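Why Does Rice Go Soft When You Cook It?

By Gunhild Fogh
23 October 2021

Have you ever popped a grain of raw rice between your teeth? Please don't bite down hard if you have, because it's nearly as tough as a little pebble! And yet the same grain, after a while in a pot of hot water, is so soft that a baby with no teeth at all can manage it. Something has gone on inside that grain, and it's a lovely bit of kitchen science, so settle in and I'll tell you all of it (I do go on a bit, my own kids will warn you).

First of all, what is a grain of rice?

Rice is a seed. It comes from a kind of grass, a cousin of the wheat in your toast and even of the lawn you roll around on. Each seed is meant to grow into a new plant, and a baby plant needs food before it has any leaves of its own. So the parent plant packs a lunch. That lunch is called starch, and it makes up most of the white part that we eat.

When rice is picked it's wrapped in a scratchy coat called the husk. Take off the husk and you have brown rice, which still wears a thin layer called bran. Rub off the bran as well and you have white rice. Brown rice takes longer to cook because the bran slows the water down on its way in, a bit like wearing a raincoat in the bath.

Now for the hot water

Starch is stored in teeny specks called granules, far too small to see without a microscope. Inside each granule, long chains of sugar are folded up tightly together. Cold water can sneak in a little way, but the chains hang on to each other and won't budge much. You could leave rice in cold water all afternoon and it still wouldn't be dinner.

Heat changes that. As the water warms up, everything in it jiggles faster and faster, and the chains begin to jiggle too, until they lose their grip on their neighbours. In rushes the water! The granules swell up, and the whole grain gets plumper and softer. Scientists have a very grand name for this – gelatinisation. Say it slowly: jel-at-in-eye-ZAY-shun. It's the same thing that makes gravy go thick when Dad stirs in the cornflour.

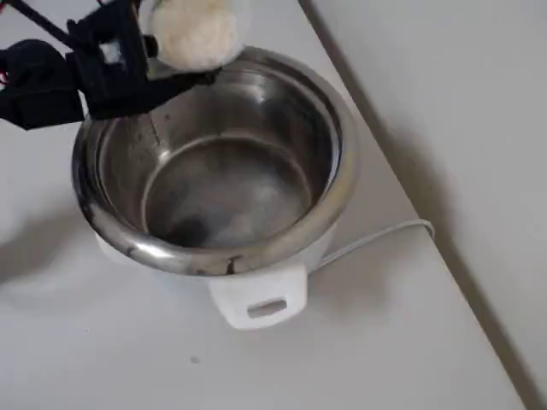 So why is some rice sticky and some rice fluffy? It comes down to two sorts of starch. One is called amylose, and its chains are mostly long and straight. The other is amylopectin, and its chains have branches all over, like a gum tree. Rice with plenty of amylose cooks up into separate grains that tumble off your fork, which is what you'd want beside a curry. Rice with very little amylose goes clingy, and that's your favourite if you like sushi, or if you're still getting the hang of chopsticks.

How does a rice cooker know when to stop?

I wondered about this for years. Water in an open pot boils at 100 degrees Celsius (a touch lower up in the mountains), and while there's still plenty of water about, the pot stays close to that temperature. Once the rice has soaked up the water and the rest has gone off as steam, the bottom of the pot starts getting hotter. Many cookers have a sensor underneath that notices the change, and click! – over it goes to keeping warm.

Something to try at home

Ask a grown-up to help with this one, as steam can burn you. Put 5 raw grains in a row on a saucer. Next time there's rice for tea, let 5 cooked grains cool down and line them up underneath. Which row is longer? Measure them both with a ruler and write it in your notebook. If you have a different kind of rice in the cupboard, do it again and see whether it stretches more or gets fatter instead.

Then eat the rest of the rice while it's warm. I like mine with butter and a bit of salt.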